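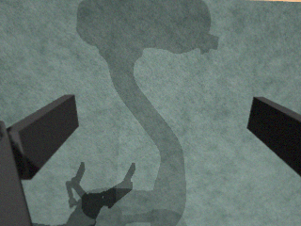

Attachment 1: shadow across a speckled grey-green surface

Ticket: Death notices cut short on public page
Product: Skilari Notices
Site: Gerka Funeral Directors
Opened: Apr 28, 2020
Assigned to: Faisal Virk
Priority: High
Status: Resolved

Reported problem

Long death notices submitted through the Gerka staff form are saved without an error but appear shortened on the public page. The Vasilakis notice stops in the middle of the paragraph on surviving family, before the grandchildren are named and before the service details. The preview shown to the family before approval was complete. Staff have re-entered the text twice with the same result.

The branch has asked that the notice be corrected before the printed order of service goes out, as the printer takes the wording from the same record.

First checks

Opened the record in the admin view. The full text is there, including the last paragraph and the donation line. The public page shows exactly 2000 characters, counting spaces, then ends. There is no ellipsis and no "read more" link.

Tested with a plain notice of 1000 characters: displays in full. Tested with a notice of 3000 characters: cut at the same point as the Vasilakis one. Browser makes no difference. Logged in or logged out makes no difference.

The email sent to people following the notice has the full wording, so the fault lies somewhere between the saved record and the page template.

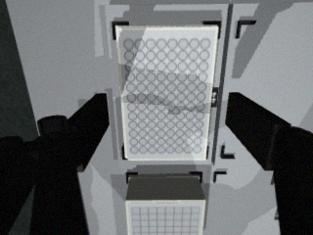
Cause

The public pages are served from a copy of each record held by Prarko. The body field in that copy was recreated during the April update and given the old length limit, which had been raised in Skilari some time ago but never in the copy. Anything longer is trimmed on transfer. The transfer job writes a warning to its own log and carries on, and that log isn't forwarded to support.

Short notices are unaffected. Notices published before the update are also unaffected unless someone edits them, in which case they are copied again and trimmed. That explains the second report from the branch, where a correction to a maiden name removed the burial details from a notice that had been fine for weeks.

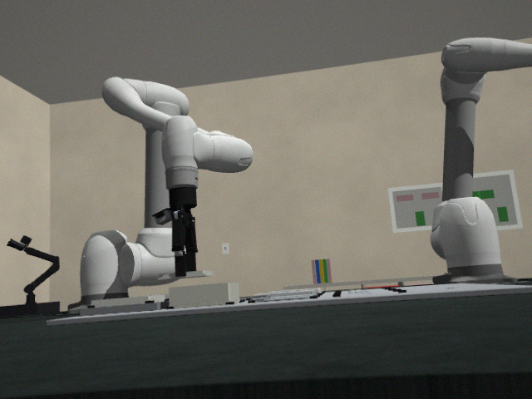 Because the stored text is intact, nothing needs to be retyped. Staff should be told not to paste the missing paragraph into the "Service information" box as a stopgap — it shows twice once the body is restored, and it has to be taken out by hand.

Fix applied

1. Raised the limit on the body field in the Prarko copy to match Skilari.
2. Re-sent the Vasilakis record and compared the page with the approved wording, line by line. Matches.
3. Re-sent all Gerka notices created or edited after the update.
4. Cleared the page cache for the site.
5. Changed the transfer job to stop with an error if any text is trimmed.

Condolence messages are held in a separate table and were not touched. Order and timestamps checked after step 3, no change.

Still open

The form has no character counter. Raised as a separate request. Printed notices use their own template with a lower limit, and staff will need to shorten those by hand as before.

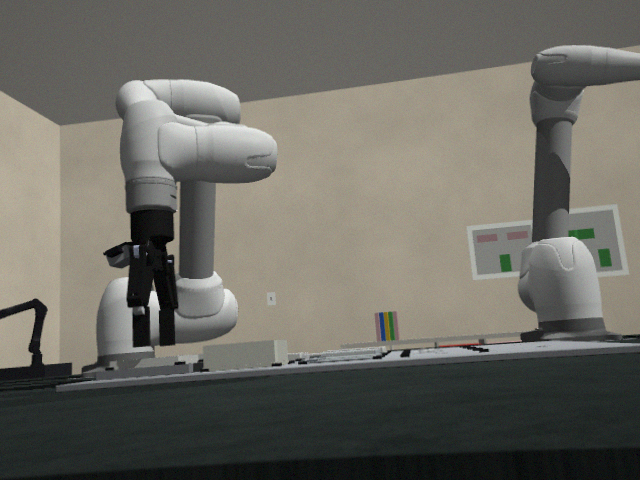 Attachment 4: two white robot arms on a long worktop, beige wall behind

Closing note (F. Virk): branch has confirmed that the Vasilakis notice reads correctly on desktop and phone. Family informed by the branch. Ticket closed, reopen if a shortened notice is seen again and include the page address.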